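Chapter 5
Clearing the Table

Every household believes it has a system for clearing the table. Ask to hear it and you will get a pause, then something about the sink.

Njoroge Kaijage ran the breakfast room at the Ninico, a guesthouse in Ustberg with 94 beds and one dishwasher, and he taught his new hires a single rule before letting them near a plate: hard things first, soft things last. Cups, bowls and spoons leave the table. Then the cloths and napkins go, crumbs folded inside. Then you wipe. Most beginners do it the other way around, pull the cloth toward them with great confidence, and learn how far a cup can roll.

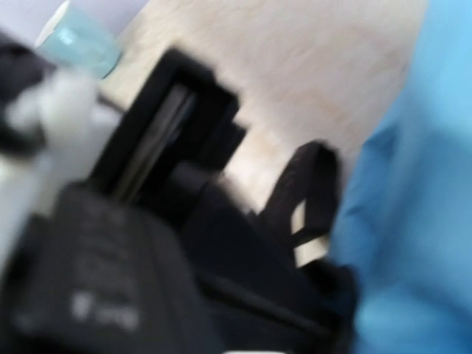

Cups deserve a section of their own, and they get one (5.2). A cup is light, tall for its width, and often still holding the last inch of something its owner has lost interest in. Pick it up by the body, low down, and look inside before you tip it. The handle, if there is one, was designed for drinking – carrying four at once by their handles is a separate skill, and an expensive one to practice.

Cloth is more forgiving. It can be dropped, stepped on and shaken out of a window, though the people below may have views. Its one bad habit is hiding things. Chepkoech Mabula, who kept the laundry books at the Ninico, recorded roughly 200 teaspoons recovered from the wash by the end of one December.

Before reading on, clear a table at home in your usual way and write down the order in which things left it. Keep the list. You will need it for the exercise at the end of Section 5.3.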